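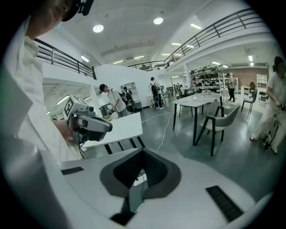

Gripper with the square marker on top, held out in front. Tables and shelving behind.

Forum > Software > Perception and State Estimation > Marker tracking vs. visual-inertial for handheld grippers

skusau_dev
February 17, 2022

OK, I've been buried in this for weeks and I finally have something worth arguing over! We record demonstrations with handheld grippers and turn them into end-effector trajectories for policy training. My part is the software between the raw recording and the training set: pose estimation, time sync, filtering, and a small replay tool I'm calling Umetti.

The pose source is where I keep going back and forth. Visual-inertial odometry from the gripper's own camera is lovely when it works. Smooth, no extra gear in the room. But when two people work near each other, the tracker grabs features on the other person and the whole trajectory slides sideways. White tables and a glossy floor don't help either — the reflections look like great features right up until you move.

So I wrote a second pass. If another camera sees the square marker on a gripper, we get a relative pose for free, and I feed that into a factor graph as a loose constraint between the two trajectories. On my test set of 50 recordings it pulled 4 out of the "throw away" pile. Small number, but those were the two-person handovers, and I really want those.

Questions:
1. Anybody else using sightings of one gripper from another as constraints?
2. How do you weight them? Corner noise gets ugly when the marker is seen at a steep angle.

ross_l
Love this. We did something close to it with carts instead of grippers. For weighting, don't use a fixed covariance. Project the corner noise through the PnP Jacobian and let the geometry tell you. Steep views blow up along the right axis all by themselves and you can delete half your special cases.

Also watch for the flip ambiguity! A single planar square has two pose solutions that look nearly the same from far away. If you take the wrong one even once, the graph will bend everything to please it.

despina_v
I'm going to disagree with the whole plan a little. You're patching the tracker downstream when the trouble is upstream. Mask the people out before feature extraction. A cheap segmentation net at low resolution is plenty, and then your odometry never sees the moving shirt or backpack in the first place. We run ours on every frame and drift dropped so much that I turned our marker code off.

skusau_dev
@ross_l The flip thing is exactly what bit me, I just didn't have a name for it. Two recordings had the second gripper upside down for a stretch. I'll keep both hypotheses and let the graph pick.

@despina_v I did try masking! It helps, but when a person fills one side of the view there's not much left to track, and what's left is mostly blank wall and floor. How many features are you extracting per frame?

despina_v
2000, then pruned to 700 after the mask, spread over a grid so they don't all land on one shelf. If you're starting with a few hundred, that's your problem right there.

skusau_dev
Hmm. Yes, I'm well under that. Rerunning tonight.

pnurmi
Can I put in a word for time sync before anybody tunes anything else? Markers between devices only help if both clocks agree. We chased a "calibration error" until April last year and it was a constant offset between two recorders. The fix was a one-line state variable: estimate the offset per pair inside the same graph. Slow motions hide it, fast wrist turns show it right away.

ross_l
+1 to that. Put a prior on it though, or a recording with no fast motion will happily wander off to some silly value.

muzeyyen_y
Different angle, sorry. Does the policy care? We trained on relative actions over a short horizon, and slow drift in the global pose barely touched the results. Jumps were the killer. I'd spend the time on a jump detector and just cut the recording there.

skusau_dev
That's fair for single-gripper tasks, and I may steal the jump detector. For handovers I need the pose between the two grippers to be right, and there even a slow slide wrecks the last bit of the approach. So it depends on the task, I guess?

muzeyyen_y
OK, for inter-gripper pose I give you that one. Still wouldn't do it for the rest of the set.

skusau_dev
Update with the bigger feature budget plus masking: the sideways slides are much smaller. @despina_v you were right about that part! The handovers still come out better with the marker constraint on, so I'm keeping both. Time offset is next. I'll push the branch once the Umetti viewer can draw the two pose hypotheses side by side — it's really fun to watch the wrong one lose.

despina_v
Fine, but post the plots with the markers off too. I want to see the gap.

Recent threads in this section
- Rolling shutter correction: worth it on short clips?
- Zotia planner returns valid path, arm refuses to follow it
- Extrinsics drift after swapping a lens
- Shevchuk log format, reader for older files
- Gripper width from fingertip tags, filtering tips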